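# Fixing the side fence and gate before winter

The gate at the side of our place in Troston has dragged on the concrete for as long as we've lived here. You had to lift it with one hand and pull with the other, and in wet weather it wouldn't open at all. In May I finally did something about it.

I got two quotes first. One was for a full replacement in steel. The other fellow said the gate was fine and the hinge post was the trouble, and when I put a level on it he was right. The post had leaned 11 millimetres over the height of the gate, which doesn't sound like much until you see what it does at the latch end.

I decided to do the post myself. The old one came out with a car jack and a length of chain, plus most of a Saturday morning's worth of swearing packed into an hour. The footing was a lump of concrete no bigger than a paint tin. I dug the new hole 86 centimetres deep, put gravel in the bottom, and set a 127 mm square treated post in it with three bags of mix. It got braced both ways and I left it alone for a week. The dog had to go out the front on a lead the whole time and was not happy.

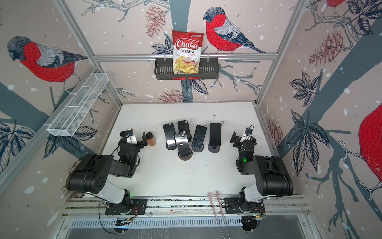

*Cassava chips in the wire basket, bullfinches on the wallpaper.*

Next came the hinges. The old ones were light strap hinges held on with short screws, and two of the screws had pulled right out. I bought a pair of adjustable ones from Buvent, the hardware place on the highway. They bolt through the post, and you can wind the gate in or out with a spanner once it's hung. They cost more than I wanted to pay. I'd buy them again.

Hanging the gate is a two-person job. I did it alone with offcuts under the bottom rail to hold it at the right height, and it took four goes. The gap underneath is a bit bigger than I planned, so I screwed a strip of hardwood along the bottom to keep the dog in.

The latch is still the old one. I moved it up a little to line up with the new height and filled the old holes, but the colour of the filler is off and it'll need paint. I'm leaving that until the weather is drier.

I also replaced three palings next to the post while I had the saw out. They're paler than the rest and will be for a year or so.

The next job is the back gate, which has the same hinges and the same sort of lean. I've already bought the gravel.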